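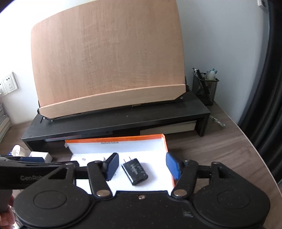
Demonstrations > Visitor Information > FAQ

Hand-Held Gripper Demonstration: Frequently Asked Questions

Print this page | E-mail this page

What does the demonstration cover?
Picking up and placing small household items with hand-held grippers at a desk. Each session at the Gomau site runs 40 minutes.

Who operates the grippers?
Gomau staff run the first part. Visitors may then take a turn, 4 per session.

Which objects are handled?
Mostly things with a simple outline: power adapters, small cartons, plastic bottles. Adapters are harder than they look. The prongs shift the balance, and a grip too close to them tends to turn the body between the pads.

Why are the items in a shallow box?
The walls set a fixed work area and keep round items from rolling off the desk. They also limit the approach angle, so the fingers have to come in from above.

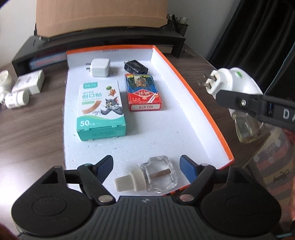
Can objects be picked in any order?
Yes. Operators usually clear the item with the most free space around it first. Flat boxes are gripped across the narrow side. A bottle lying down is gripped across its body, not by the cap.

May I bring my own object?
Yes, if it is dry, unbreakable and no wider than 53 mm at the grip point. Show it at the desk before the session.

Is this the same as the Grevar demonstration?
No. Grevar is a separate session on fixed arms and is booked separately.

Where do I check in?
Room 438, Mansour Building. Use the Bromau entrance; the front doors are locked during sessions.

Can I take photographs?
Yes, without flash.

Last updated April 23, 2020

This site uses cookies. By continuing to browse, you agree to our use of cookies.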